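Le carton du fond du placard

Bon, ça y est, je m'y suis mise. Depuis le temps que je vous parle du placard de l'entrée (les anciennes lectrices s'en souviennent, il avait déjà eu droit à son petit paragraphe au printemps), il fallait bien que ça arrive. Le calendrier de l'Avent commence, la guirlande est introuvable, et pour atteindre l'étagère du haut il faut déplacer tout ce qu'il y a en bas. J'ai donc déplacé tout ce qu'il y a en bas. Et en bas, il y avait LE carton.

Vous avez forcément le même chez vous. Celui où on jette ce qu'on retrouve sous le canapé, les bouchons qui n'ont plus de bouteille, les vis dont on se dit qu'elles tiennent sûrement quelque chose quelque part. Chez nous il a suivi 4 déménagements sans être vidé une seule fois. Sur le côté j'avais écrit « divers cuisine » au feutre, ce qui était déjà un mensonge à l'époque, et mon fils a rajouté « trésor » en dessous quand il apprenait à écrire.

J'ai étalé le vieux tissu rouge sur la table, celui qui sert pour les rempotages et la peinture, j'ai mis la radio, j'ai fait du thé et j'ai commencé à sortir les choses une par une. Mon amie Hülya fait ça très bien, elle : trois tas, on garde, on donne, on jette, et en une demi-heure l'affaire est pliée. Moi je sors un couvercle et je pars en voyage pendant dix minutes. Chacune sa méthode !
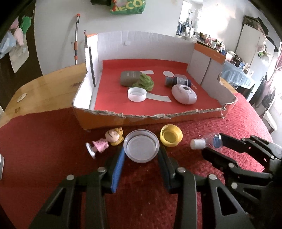 La petite demoiselle en robe à pois, couchée à gauche de la coupelle.

Alors elle, je l'avais complètement oubliée. La petite figurine aux cheveux jaunes tout en pointes, avec sa robe rose à pois foncés et son trait de sourire. Elle vient d'une brocante à Brarham, l'été où on avait loué la maison avec l'escalier qui grinçait. Ma fille l'avait choisie toute seule, après avoir hésité très longtemps devant un lot de voitures, et elle avait dormi avec pendant des semaines. Je lui ai envoyé un message pour lui demander si elle s'en souvenait. Réponse : « C'est Madame Pinheiro !!! Tu la jettes pas !!! » Madame Pinheiro, donc. C'était le nom de sa maîtresse de maternelle, qui n'avait pas du tout les cheveux jaunes, mais passons.

Elle reste, évidemment. Je lui cherche une place sur l'étagère du couloir.

Le bouchon jaune, par contre, mystère. Un bouchon à vis, bien épais, costaud, le genre qu'on ne perd pas sans s'en apercevoir. J'ai essayé de le visser sur tout ce qui traîne sous l'évier, sans succès. Mon mari penche pour un bidon de lave-glace, moi pour une gourde de colonie de vacances. Si quelqu'un a une idée, les commentaires sont ouverts.

La petite coupelle translucide, je n'ai pas encore tranché non plus : couvercle ou dessous de quelque chose ? Avec ses cercles au fond, elle est assez jolie, et je la verrais bien accueillir les perles de ma fille ou mes épingles. Je sais, je sais, c'est exactement avec ce raisonnement qu'on remplit un carton. Heidrun Reisinger, ma voisine du dessus, m'a dit un jour que si on doit inventer un usage à un objet, c'est qu'il peut partir. Elle a sûrement raison. La coupelle est sur mon bureau avec les épingles dedans.

Quant au petit flacon avec son capuchon blanc, je le mets de côté pour les voyages. Je passe mon temps à racheter des flacons au moment de partir, autant garder celui-là. Il ira dans la trousse de toilette, si je pense à l'y mettre avant de le reperdre.

Et au fond, tout au fond, il y avait encore 11 crayons de couleur sans mine, le bracelet de ma vieille Timex (sans la montre, que je cherche toujours), un ticket de bus de Clarnthorpe illisible et une clé qui n'ouvre rien. Je les ai essayées toutes, les serrures, même celle du coffre à jouets. La clé est retournée dans le carton, par prudence.

Bilan de l'après-midi : un sac pour la poubelle, cinq bricoles pour la ressourcerie, et un carton qui est quand même nettement moins plein. J'ai barré « divers cuisine » et laissé « trésor ».

La guirlande, elle, était dans le garage. Je vous la montre dès que j'ai démêlé les fils !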